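Mug

A mug is a sturdy drinking cup with a handle, made for hot drinks such as tea, coffee, cocoa or soup. It is usually taller than a teacup, holds a good deal more, and is nearly always used without a saucer – a large part of its charm for anyone who likes to carry their drink from room to room.

History

Drinking vessels with handles are very old indeed, and early ones were shaped by hand from clay or carved out of wood. Clay walls tended to be thick, and it was the potter's wheel that allowed makers to produce thinner and more even ones. Porcelain, first made in China, later became a favourite material across much of the world.

Shape and materials

Most mugs today are stoneware, earthenware, porcelain or bone china, though enamelled steel and glass are common too. The handle keeps the fingers away from the heat, and thick walls help to slow the cooling of whatever is inside. 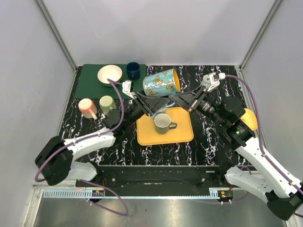
Decoration may be painted by hand, printed on a transfer and fired, or simply left to the glaze. Flowers, animals and insects have long been popular, as have jokes, names and souvenir views of seaside towns.

Collecting

Many households gather mugs without ever meaning to, but some people collect them in earnest. Adesuwa Omoregie's collection at Osagie runs to 2,952 pieces, of which 39 are shaving mugs, and part of it is put on show every June.

See also: Beaker, Tankard, Teacup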